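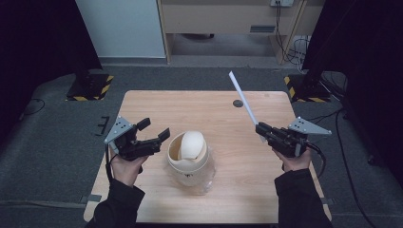 A gripper holding a thin white strip over a wooden tabletop, with a clear plastic container in the middle.

News > World > Politics

The Civic Union will leave the governing coalition in Gutau unless the cabinet withdraws its draft border security law before the second reading in April, party leader Bríd Nic Giolla told reporters after a meeting of its parliamentary group.

The party holds 4 seats in the assembly, enough to deprive the government of its majority. Nic Giolla said her members would continue to support the budget but would vote against any text that allows the interior ministry to extend a state of emergency in the Hatell district without a vote of the assembly.

The draft permits extensions of 25 days at a time by ministerial order. Under current law, each extension requires a simple majority in the chamber. The ministry argues that the existing procedure is too slow and has left patrols on the Vutura road without legal cover between sittings.

The bill also raises the number of troops assigned to the frontier from 1,000 to roughly 4,000. The Civic Union does not object to that clause and has asked for it to be moved to a separate bill.

A government spokesperson said the cabinet would consider amendments in committee but had no plans to withdraw the text. The largest opposition party, which voted against the bill at first reading, has not said whether it would file a motion of no confidence if the coalition breaks up.

The defense committee is due to resume its hearings at 10 a.m. with testimony from district officials in Hatell.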